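Small Parts, Tight Slots: Bench Gallery

Vundodley Workshop Notes, January 2020
Text and captions: Rok Kolev

The question we get most often is whether an arm can take over the dull jobs, at home or on the shop floor. The answer depends on the job. Moving a box from a shelf to a cart has been routine for years. Folding a shirt, emptying a dishwasher or clearing a kitchen counter is still slow and needs someone nearby. Between the two lies a large group of chores where the object is known, the place it goes is known, and the difficulty is all in the last few millimeters.

Computer servicing belongs to that middle group. A memory module has one correct slot and one correct orientation. It has to go in straight, it needs a firm push at the end, and it doesn't forgive a push at the wrong angle. A person does it by feel in a few seconds. The same goes for holders and racks on a bench, where a thin part has to enter or leave a narrow sleeve without touching the sides too hard.

Both views are from close to the fingers.
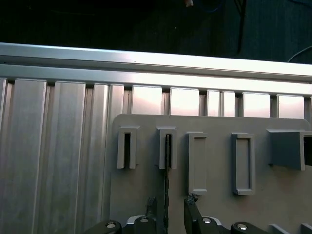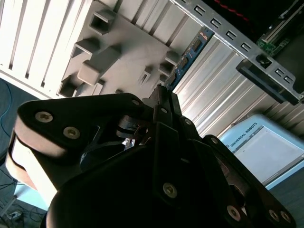
First picture: a thin dark rod in the second of five gray holders, between the two fingers. The holder to its left is empty.
Second picture: fingertips on the upper edge of a blue memory module, next to the gray shroud. The teach pendant is at lower right.

CATEGORY: INSERTION AND REMOVAL

Grip. Two fingers are enough for flat or slender parts, provided the part doesn't rotate between them. Rotation is the main source of error we see in written reports from other shops. A module held near one end will pivot when the far end meets resistance. Wider pads help, but they need room, and room is scarce next to a heat sink or a row of neighboring slots.

View. A camera near the wrist sees the fingertips well and the rest of the job poorly. The gripper itself hides a good part of the work. A second, fixed camera helps with the approach and is of little use once the hand is in place. Lighting matters more than resolution: bare aluminum throws glare, and black parts in front of dark gaps have almost no visible edge.

Force. Position control alone will jam a part sooner or later. The Siven procedure, which we follow for bench work, calls for a light touch to find the slot, a small side-to-side search, and only then the push. The search is where most of the cycle time goes.

Recovery. A person who misses the slot backs off and tries again without thinking about it. For a machine, each kind of miss has to be recognized before it can be corrected. A tilted part and a blocked slot can give similar force readings and need different responses.

How good is good enough? Kovács, who runs the repair counter at Arato, put the figure for his shop at 300 insertions without a bent contact before he would leave an arm alone with customer hardware. He would accept 100 for scrap boards. Cycle time is less of an issue for him. His limit is 15 seconds per module, and he would trade some of that for fewer retries.

For household work the numbers are harder to set. Parts are not fixtured, lighting changes through the day, and few people own two identical drawers. A sleeve on a mounting board has a known position; a toothbrush cup does not. My own estimate is that fixtured chores on the shop floor will come first, one station at a time, and that the kitchen will wait.

Previous gallery: Cable Routing and Clips (October)
Filed under: Benches, Grippers, Computer Hardware
Gallery no. 112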